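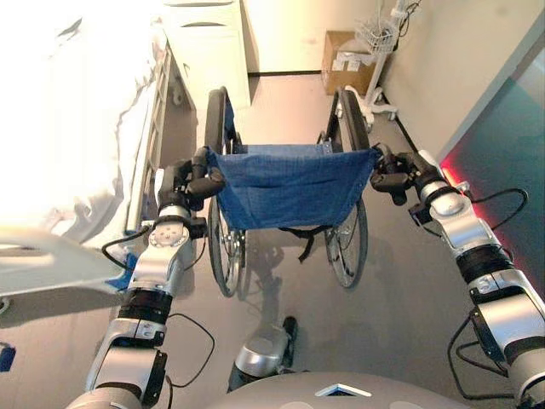 Grippers on both push handles of the wheelchair.

22/12/2023. Catalog cleanup, theology shelf. Worked through the Fontana gift, call range for church councils and papal authority. 60 records checked against title pages. 7 had the imprint date where the council date should be. Fixed in Pistel, not yet exported.

Two editions of the same conciliar history still share one record. Paging differs, preface differs. Split them and keep the older control number on the first.
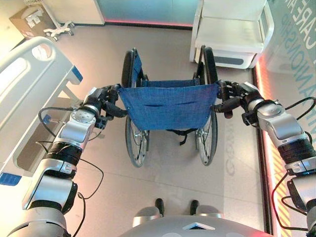
Efthymia Nikolaidis

Subject headings: "Infallibility" and "Popes, Primacy" were applied interchangeably by the earlier cataloger. Left as is pending Henk's reply. Translator's name missing on the Rarnano reprint; spine and title page disagree.

To do in January: rerun the duplicate report, limit 2000 rows. Ask Birger for the shelf list.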